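# Recording the cable sorting task

These notes are for anyone who is about to sit down at the two-arm cell and record demonstrations of cable sorting. They assume you have already done the safety briefing with Tadhg Buckley and that you can start and stop the arms without help. A full set is 305 good episodes, shared between operators.

## Before you start

1. Line the three baskets up along the back of the table: teal on the left, white in the middle, green on the right. They don't need to be perfectly square to the wall. Small differences between episodes are useful.
2. Put the cables in. Change which basket they start in every 14 episodes, and write the new layout in the log.
3. Bring both arms to the rest pose and let go of the hand controls for 5 seconds. The software takes its zero from this.
4. Look at both camera views on the monitor. If a basket rim is hidden at rest, move the basket, not the camera.

## Driving the arms

Left hand drives the left arm, right hand drives the right arm. Keep your elbows on the rests. Most of the shake we see in the data comes from people holding their arms in the air.

Come in from above and slowly. Thin cable gives you almost no feel through the controls, so watch the fingertips on the monitor and close the gripper only when they are on either side of the strand. Lift straight up until the cable clears the rim, then move across.

If a cable hooks over the rim or trails on to the table, carry on and deal with it. Pick up the loose part with whichever arm is nearer and leave the other arm still. We want these recoveries in the set -- Aisling Keogh found that models trained only on clean runs at Ledport got stuck the first time a cable snagged. 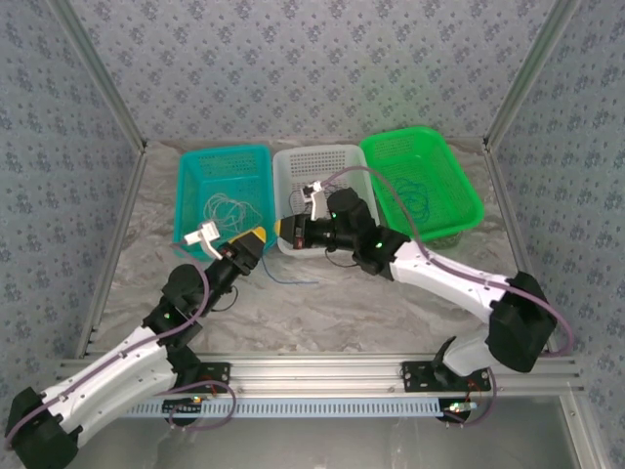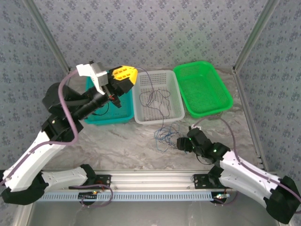
*Cable sorting in the two-arm cell, with the teal, white and green baskets along the back.*

Watch the space over the white basket. Both arms can reach it, and this is where they are most likely to touch. Choose one arm to go in and hold the other one back or low until the first has finished. If they do touch, stop the episode and mark it as a clash. Don't try to steer out of it, as the joints will push against each other and the motors heat up quickly.

Keep an eye on the purple cables on the arms as well. A full turn of the wrist can pull one tight. Unwind the wrist before you go on.

## Ending an episode

Open both grippers, lift them clear of the baskets and press the left pedal. Then give the episode a mark:

- **Good**: every cable ended up in the target basket.
- **Recovered**: same result, but with a drop or a snag on the way.
- **Clash**: the arms touched.
- **Bin**: anything else, including sneezes.

Good and recovered episodes both count towards the total. Take a break after 3 bins in a row.

Files go to the Mirketti folder, under your own initials. Kathleen Dunne checks them at four o'clock and will send back any that have no mark. Questions about the pedals or the hand controls go to Aoife Hegarty.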